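Tarnska opens its marketplace to makers in two further regions

Tarnska, the online marketplace for handmade goods for babies and young children, will accept applications from makers in Radano and Karnach from August. Until now, shops on the site could only be opened by sellers based in Phromma.

The two regions will be added together, and 70 places are available in the first round. Applicants must make their own goods and show that each item meets the safety rules for the age group it is sold for. Soft toys, blankets, clothing and nursery decorations are all welcome. Car seats, cots and feeding equipment remain outside the scheme. 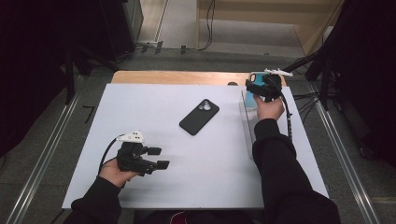
Sellers will pay no listing fee on their first 100 items. Commission is set at 15 per cent of the sale price, excluding postage, and is the same for new and existing shops. Payments are made monthly to the seller's bank account.

Customers will see the maker's region on every product page and may filter their search by it. Orders from more than one shop can be paid for together, although each maker will continue to post their own parcels. Personalised items may be returned only if they are faulty.

Over 190 makers currently sell through Tarnska. Application forms can be requested through the contact page, and applicants will receive a written reply whether or not a place is offered.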